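Updates > Community Health > Hosport

New hearing clinic at Hosport

The Tiltum Health Trust opens a hearing clinic at Hosport in March, on the ground floor of the Karabulut Wing. It has 4 test rooms and will run until 7 p.m.

Until now, patients had to go to Drotora for a full test. 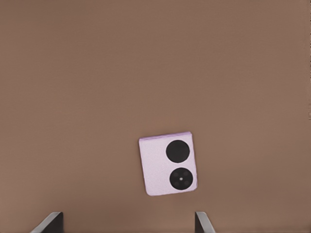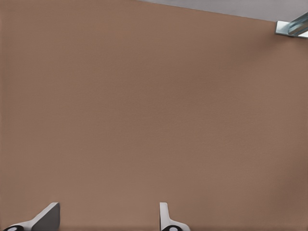

The trust expects 840 appointments in the first year. Children referred by a school nurse will be seen first — adults can book by phone. Tests are free, but hearing aid batteries are not covered.

Contact the newsletter desk | © Tiltum Health Trust | Back to top

Comments

Is there parking by the Karabulut side? The main lot is full by 9.

My mother needs this. The bus to Drotora takes all morning.

Do you need a referral if you're over 65?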